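September, bench 2, 9:40 pm

Gripper on the Kendel arm, continued. Swapped the left finger for the reprint and re-zeroed. Grip limit was at 300 in the config, a number I apparently chose while asleep. Down to 70 now. Kamran wants 44, but Kamran also wants it to pick up eggs.

Loosened the wrist cable again — it was rubbing on the bracket every time joint five came around. Zip tie for now. Joar has promised a proper clip, as he did in the spring.

Wrist camera mount holds. Focus is set for the middle distance, so anything right between the fingers goes a bit soft. Leaving it alone until the fingers stop changing.
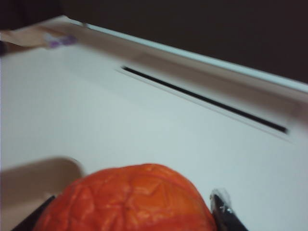 The config file still wants cleaning up. Three of the comments say "temporary" and one just says "no." Left a copy in the Skinner folder for Liesbeth, who can read my handwriting even when it's typed.

Next: log motor current on close, print a spare right finger, give Karla back her hex keys.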